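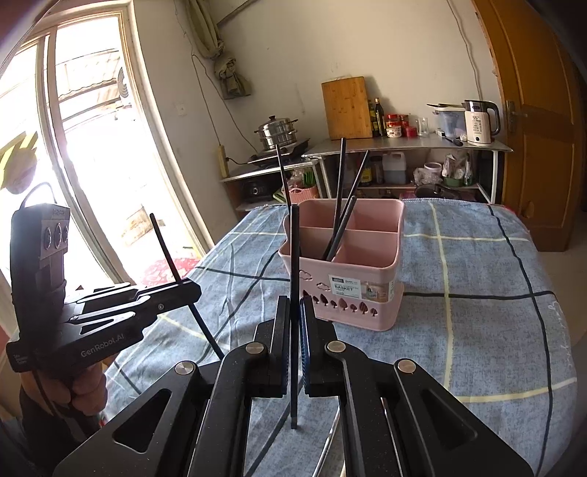
Two hand-held grippers, each holding a black chopstick.

Progress report to the Pondarell Fund: support for families of detained aid workers
Prepared by Parisa Shirazi, Dehghan Relief Network

The grant paid for work in three areas this period: family support, legal help, and staff safety training.

Family support. We are in regular contact with the families of three detained colleagues. Two receive a monthly payment toward rent and school fees. The third asked us to hold payments until August, when her lawyer expects a hearing date. We have received no proof of life for the driver taken on the Getulen road — his family has been told this directly.

Legal help. Banafsheh Moradi filed two petitions at the Fendulell district court. One was accepted. The other was sent back over a missing signature and has been refiled.

Training. Nearly 200 local staff and church workers completed the travel safety course. The night driving unit was dropped after the new curfew and replaced with a session on checkpoints.

Spending. We have $2,764 left in the travel line. We ask permission to move it to legal fees, which ran over budget because of translation costs.

Still open: the satellite phone contract, and a second counselor for the Getulen office. Interviews for the counselor are under way.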